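Review: the Rerkix hand-held gripper kit, after one term in a student robotics club

Our club teaches robots to handle laundry. We spent last year on a leader arm that two people had to carry, and in January we switched to the Rerkix hand-held gripper kit. I run the evening group, and Ditte Baldursdóttir runs the data side. We paid full price.

The kit lets a student do the task by hand with the same kind of jaws the robot has. The gripper records the motion, and the training software works from that. No robot has to be powered on while new members are learning, and that was the main reason we bought it.

Setup

The instructions are short and mostly correct. Khang Châu had the first gripper paired in one evening. Calibration takes 8 minutes if you follow the steps in order and much longer if you skip the jaw zero, as we did twice. The companion software is plain but stable. It saves each attempt as its own file and lets you add a note, and we wish it also let you sort by student.

We work on a big table with a pale green cover. Clothes go down crumpled and the student has to flatten them before the first fold. 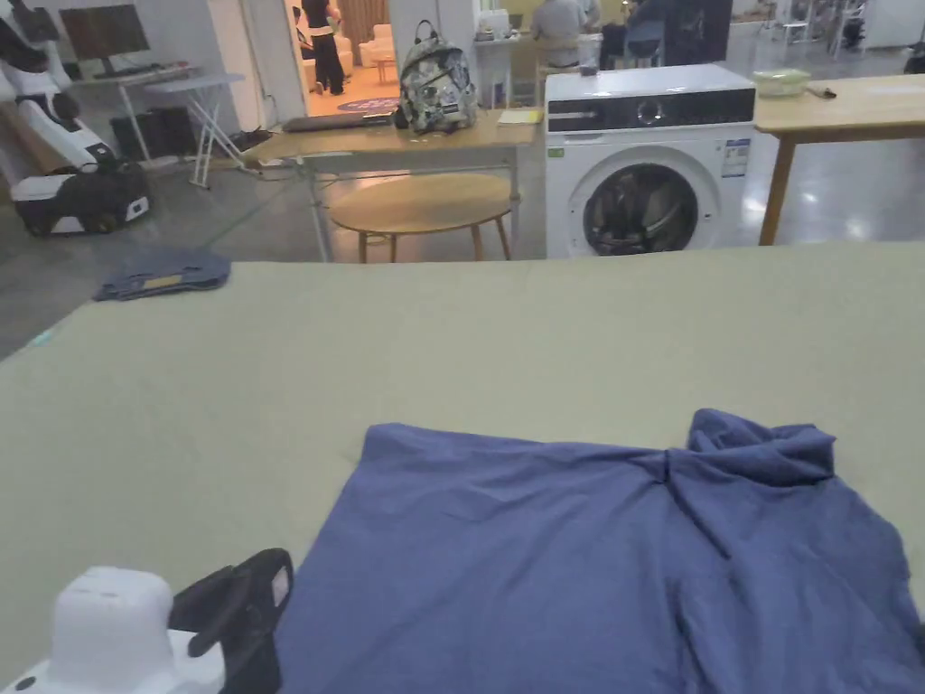
Grip on fabric

This is the best part of the kit. The jaws close evenly and hold a single layer of T-shirt cotton without much squeezing. Thicker items are harder. On a sweatshirt cuff the tips tend to take the top layer and leave the bottom one, and beginners don't notice until they lift. Hòa Doãn wrote a one-page guide on approach angle, which helped more than anything in the manual.

Out of 100 practice folds by first-year members, 84 were clean enough to keep. With the old arm we kept 54. The task and the shirts were the same, so I think the comparison is fair.

Comfort

The handle is fine for an adult hand. Thịnh Lưu has small hands and had trouble reaching full close after a long stretch, so we now swap people often. The weight sits forward — you feel it in the wrist before you feel it in the arm. A strap would help, and Rerkix doesn't sell one.

Power and small annoyances

Budget for batteries. We go through them faster than the manual suggests, and a low battery shows up as gaps in the recording before you get any warning. We keep spares on the table during a session so a swap doesn't break up the work.
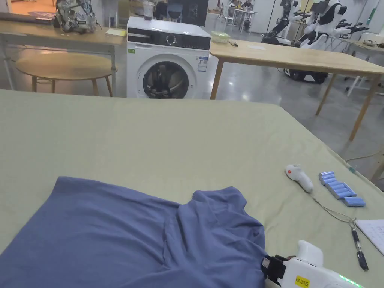
The other complaint is labeling. Once you own more than one gripper they all look the same, and the software lists them by serial number. Put your own names on them on the first day. Ewan McPhee lost most of an evening to a calibration file that belonged to a different unit, and there was no message to tell him so.

Support has been slow but polite. We asked for spare jaw tips, and they arrived in the wrong size. The right ones came without another charge.

Should a club buy it?

Yes, if you work with cloth or other soft things and you have more students than robots. If your projects are mostly rigid parts, the cheaper Wumel gripper does that job and its software is easier to search. We borrowed one for a while and only gave it up over how it handled thin fabric.

We plan to order a second kit before next term, with extra tips in the same box this time.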